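3. Materials and Sorting Procedure

3.1 Households and loads

The observations reported in this section come from 30 households in Rurkstead and the neighboring district of Illgate. Each household agreed to let one of the authors sit in while laundry was being prepared for the machine. We recorded 151 loads. A load was taken to begin when the first item was picked out of wherever the dirty laundry was kept and to end when the door of the washing machine was closed. What happened after that, including drying and folding, is outside the scope of this paper and is treated in Lehner and Akbulut's companion report.

Recruitment began in January and went through two laundromats and a notice board in the Sönmez apartment building. We asked only that the household own at least one basket and wash at home. Families with infants were included, though their loads turned out to be smaller and more frequent than the rest, and we return to them in Section 5. Home visits closed on 12 May 2024.

During the visits we kept a running list of everything that went into the machine and everything that was taken back out before the door closed. The list has 3,000 entries. Bedding was entered per piece, socks per sock. Paired socks that were rolled together at the time of loading were entered as one and marked, since they went in as one.

3.2 Objects

From the list we put together a standard set of objects for use on a sorting table. The set had to be small enough to lay out on one tabletop and still cover the things that slowed people down at home. Clothing made up most of the list but accounted for few of the pauses. The pauses came from light, limp or see-through items: mesh fabric, thin plastic bags, ribbons, drawstrings, and anything with a zipper that could be opened or closed before washing.

Mesh was the largest of these groups. Nearly every household owned several pieces, often bought in sets, and they were seldom stored together. Nurhan Bozkurt, who took part in the study with her husband Yavuz, kept hers inside one another so that the biggest held all the rest. In other homes they were at the bottom of the basket under the clothes, and the person loading the machine came to them last, when the items that should have gone inside them were already in the drum. We saw this order of events often enough to code it separately (code M2, "mesh found late").

Thin plastic bags came up more than we had expected. They arrived with sportswear that had been carried home from the gym, or with items bought the same day, and they were usually dropped on the nearest surface. A bag on the sorting surface is easily picked up together with the garment next to it. Two loads in our records were stopped after the start for this reason.

The baskets varied a good deal. We settled on a plastic one with slotted sides, in white, small enough to stand on the table next to the items. Solid-sided baskets were tried first and dropped. With slots, a person standing at the table can tell from the side whether the basket is empty, and participants made fewer unnecessary reaches into it. A few people disliked the slots and said that straps and cords caught in them. We saw this ourselves with drawstrings and have noted it in the results.

3.3 Layout of the table

The sorting table has a white top and light gray walls. We chose the pale surface to make the task harder in one particular way – white mesh on a white table has very little contrast, and people had told us repeatedly that they overlooked such pieces on a bed sheet or on top of the machine. One of the layouts is shown in Figure 2. The basket stands against the left edge with a red cloth item inside it, a crumpled translucent bag lies on the tabletop, and two pieces of white mesh with gray piping are in the middle, touching each other. The piping matters for the task. It is the only part of such a piece that stands out clearly from the table, and it gives the eye a line to follow when the fabric itself has folded or flattened. 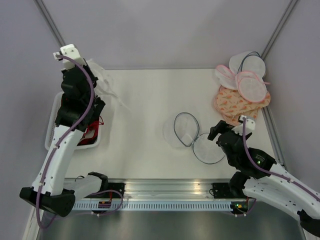
Pieces were never laid out neatly. For each layout the items were dropped from a low height and left as they fell, with two restrictions. No item could hang over the edge of the table, and the basket had to stay upright. If an item landed in the basket by accident it was left there, and the layout was marked accordingly. We considered a fixed starting arrangement and decided against it after the first trials, when participants began to remember where things were.

Contact between mesh pieces was allowed and was in fact common. Two pieces that touch can look like one, above all when one is lying flat and the other has collapsed into a loop. In the home visits this led people to lift both at once and then shake them apart. We wanted the same thing to be possible on the table, so no attempt was made to separate pieces that had landed together.

3.4 Sorting categories

The items were sorted into three groups: wash as is, wash enclosed, and do not wash. The names are ours. Participants at home used other words, and several had no words for the groups at all but still sorted the same way every time. "Wash enclosed" covers everything that a household would put inside a mesh piece before loading. "Do not wash" holds plastic bags, paper, hangers and loose price tags. Sewn-in tags were not treated as a reason to move an item from one group to another.

Mesh pieces themselves posed a small problem for the scheme. They go into the machine, but as containers, and an empty one has no obvious group. Ataberk Kılıçarslan proposed counting an empty mesh piece as "wash as is" and a filled one as "wash enclosed," and we followed this throughout. The choice affects the totals in Table 3 but not the order of the groups.

Cloth items that were already in the basket at the start of a layout were handled like any others. They had to be taken out, looked at and assigned. Some households would have left them alone, on the view that what is in the basket has been dealt with, and we recorded this opinion when it was given.

3.5 Coding

Two coders worked through the notes separately. They marked every point at which a person stopped with an item in hand, put an item down and picked it up again, or changed its group. Disagreements were mostly over the second kind of event, where it was hard to say if an item had been put down or had slipped. Slips were kept under a code of their own. They were most frequent with mesh and with thin plastic, and rare with cotton clothing of any size.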